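4.2 Setup and upkeep of the hand-held gripper

All collection in this paper was done with one hand-held gripper, unit 3 in the Sestik log. We had parts for a second and never built it. What follows is how the one unit was set up and kept running, as most of our lost episodes trace back to this and very few to the policy code.

Mounting. Camera bolted to the body, looking forward over the fingers. Bolts go in finger tight, then a quarter turn after the lens is focused. Focus first. We did it in the other order in May and had to redo the intrinsics twice. The camera mount is printed, and the print creeps when the unit is left in a hot car, so the unit travels in the padded case with the lens cap on.

Fingers. Both finger assemblies slide on the same rail and should meet in the middle with no step between the jaw faces. A step you can feel with a fingernail is too much. Loosen the carrier, close the jaws on a feeler strip, tighten again. Jaw faces wiped with alcohol at the start of each session, left to dry, no grease anywhere near them. Rail gets dry lubricant only, a very small amout, worked in by opening and closing the jaws 25 times.

Markers. Finger opening is read from fiducial markers on the finger assemblies, so a lifted corner shows up directly as width error. We saw offsets of up to 6 mm from a single badly seated marker. Peel, clean the pad, replace with a fresh print, recalibrate. Do not press an old one back down. Matte stock only; the glossy sheets from Plundora washed out under ceiling lights and detection dropped on exactly the frames we wanted.

Cabling. Finger cable needs slack at full open and must not reach the jaw at full close. Strain relief is a zip tie, cut flush. Check by hand before power on, both ends of travel.

Pre-session check. Power on, wait for the clock sync, open and close fully, then hold still facing the work area with the marker in view. The check is repeated at every site, because lighting and background change what the detector has to cope with. Figure 7 is a view from the gripper camera at a furnished site with a glass-top table. Marker is tilted in view but its pattern is clear. Transparent tops were the hardest surfaces for our pose tracking, the floor shows through and features at two depths get mixed, so at such sites we ran the slow sweep twice before logging anything.
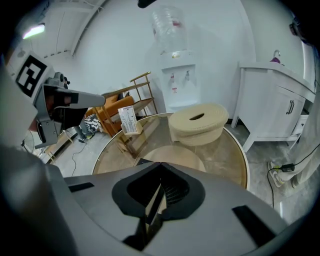
Figure 7. Gripper camera view over a glass-top table, finger marker at upper left.

Akosua Addo objected to the second sweep when she read a draft of this section, saying that it hides a bad calibration more often than it fixes a bad map, and that she would sooner see the tracker residual printed on the unit's screen so the operator can stop right there. We agree with the second half. The residual is now in the log header, not yet on the screen.

Failures. Of 209 logged faults most were marker dropouts, then cable, then rail. Marker dropouts cluster at the end of long sessions, which we put down to grime on the print, though we did not test this seperately. Cable faults all came before the slack rule was written down. Rail faults were one bad carrier, replaced, none after.

Spares kept in the case: marker sheets, one finger carrier, zip ties, feeler strip, alcohol wipes. Recalibration file is named by unit and session and copied off before the unit is powered down.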